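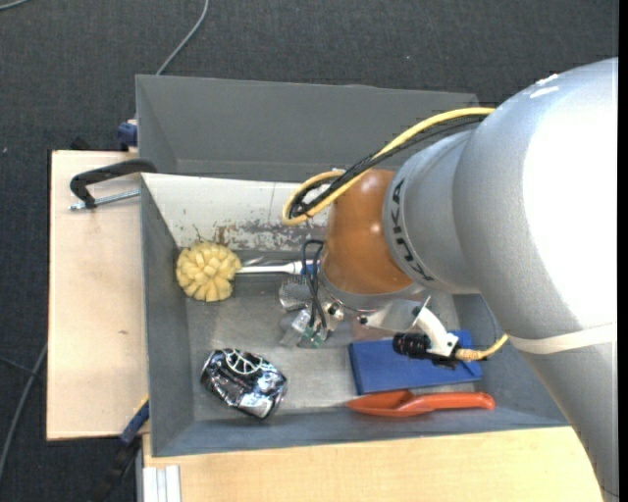 Raed Nassar has been letting flats in Weria for long enough to distrust the word "compact". "It means you can fry an egg from the bed," he says. "Some people like that. I put it in the advert and they ring up."

We meet on a Tuesday outside a converted grain store near the harbour, where he has two flats to fill before the students come back. The first is on the third floor and the lift is having a rest. Nassar takes the stairs with his coat on and talks all the way up, mainly about deposits.

His quarrel is with the way homes to rent are written up. He used to work for Nseir, the bigger agency across the square, where every advert went through a man who added "stunning" to anything with a window. "I once sent him a garage," Nassar says. "It came back stunning."

At Stada, the small firm he joined after that, the adverts run to around 90 words and mention the bins. They also mention the bus depot, the neighbour's cockerel and, in one case, a bathroom door that opens only if you have first shut the kitchen one. That flat went in 4 days. He puts this down to the rent, mostly.

Do owners mind? "They mind until the second viewing. One lady rang me in tears over 'dated'. I said, madam, the cooker has a clock on it and the clock has hands. We settled on 'original'."

He shows me the bedroom, which faces north and smells faintly of paint. There is room for a double bed or a wardrobe. A couple came to see it last week and measured everything twice, then argued on the landing about a bicycle. Nassar waited downstairs. He thinks they will take it.

What he would like to change is the viewing itself, 15 minutes at lunchtime with your shoes on. "You'd spend longer choosing a sofa. Come back at night, I tell them. Flush the toilet, listen to the pipes – I'll stand outside if it's embarrassing." Few take him up on it.

The second flat is on the ground floor. It has a garden, he says, and then he looks at me and says it has a yard.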